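Home > Community Help > Walls, Floors and Ceilings

Hanging a picture on a concrete wall without wrecking it (or me)

Asked by stola_sofa
Feb 27, 2021
73 views

Hi all, first time posting so be gentle. We moved into a flat in October and one whole side of the living room is bare concrete. I love it, it's the reason I wanted the place, but I have now spent the entire winter with a framed print leaning against the skirting because I can't work out how to get it on the wall.

The print was a present from my sister. It's not huge, but it's behind proper glass and it's heavier than it looks. I tried those sticky strips first, the ones that come in pairs and click together. They held for one night. I heard it go at some ungodly hour and came out to find it face down on the rug, glass in one piece by some miracle, and two little strips still hanging on to the back of the frame as if they'd done their job.

So then I borrowed my dad's drill and had a go. I got a dent. A dusty dent, after what felt like an age of leaning on the thing with the drill howling at me and the downstairs neighbour banging on her ceiling. The bit is now blunt and a bit blue at the end. Dad says it's a masonry bit, but Dad also says that about everything in that tin.

What am I doing wrong? Do I need a different drill, or is there a decent way of doing this without drilling at all? I own the flat, so I'm not worried about a landlord, but I'd rather not make a mess of the wall since it's never going to be painted and I can't just fill and cover. Also how high should it go? It'll be over the back of the sofa.

3 answers

Callum Lockwood
Marked as helpful by the person who asked

Oh I feel for you, I did the exact same dance in my last place. The short version is that you need a hammer drill, or better still a proper SDS one, and a fresh masonry bit. An ordinary drill just spins the bit against the concrete and cooks it, and a blue tip is a good sign that it got far too hot. Put that one in the bin, not back in Dad's tin!

Have a look whether your dad's drill has a hammer setting first, there's usually a little symbol of a hammer on the collar or a switch on top. If it has one and you weren't using it, you may be fine with that and a new bit. If it hasn't, hire an SDS for the day. I got mine from the Zulard hire counter near us and the chap threw in a bit for nothing, though I don't suppose they all do. The difference is ridiculous. I'd set aside my whole Saturday morning and had the hole done before the kettle boiled.

For one frame I'd use a 6 mm bit, a plug to match and a decent screw. Check the packet for your plugs though, they tell you what size hole they want. Wrap a bit of tape round the bit to show you how deep to stop. Put a cross of masking tape on the wall where you're drilling and mark it on that, and start slowly so it doesn't skate off sideways and leave a scratch. This matters more for you than for most people as you're keeping the wall bare.

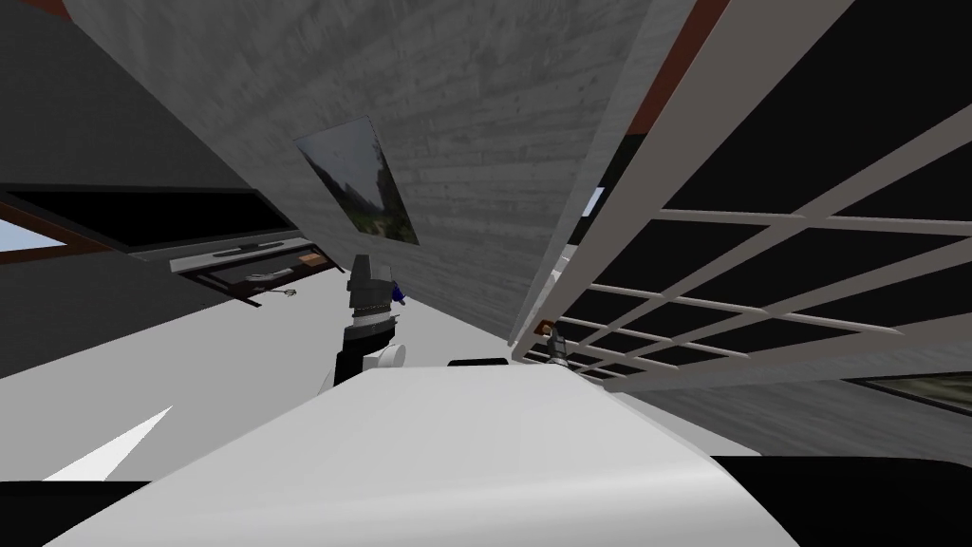 Goggles on, dust mask on, and fold a sticky note in half under the hole to catch the worst of it. I hold the hoover nozzle just underneath as well, which needs a second person or a very long arm. Then hoover the hole out properly before the plug goes in, as a plug sitting in dust will just turn round and round when you drive the screw and you'll say words.

Oh, and do run a cable and pipe detector over the wall before any of this. People assume there's nothing in concrete and mostly they're right, but mine had a conduit going straight up from the socket. I'd missed it by a thumb's width and went quite cold.

Height wise, I like the bottom of the frame 30 cm or less above the sofa back. Get somebody to hold it up while you sit down and stand up a few times. Most people hang things too high, my mum's are practically on the ceiling.

Comment from stola_sofa: There IS a hammer symbol and I had it on the wrong setting. I'm not telling Dad. Will get a new bit and try again when the neighbour's out, thank you!

Comment from Callum Lockwood: Ha, we've all done it. Let us know how you get on.

gindilitz

You could try the hard wall hooks, the white plastic ones with three or four tiny steel pins that you tap in with a hammer. I've got them all over my hallway and have never drilled a thing. They do bend on very hard concrete and I'd say one in three of mine ended up on the floor somewhere, so wear glasses. Weigh your frame on the kitchen scales and see what it says on the packet before trusting them with glass.

Strips don't like rough or dusty walls, by the way, so it wasn't you.

Tăng

picture rail. fix it once at the top and hang whatever you like from it on wires, I must have moved mine 1,000 times. you still have to drill for the rail though so maybe not what you want

Comment from gindilitz: That's more holes, not fewer!

Comment from Tăng: yes but only once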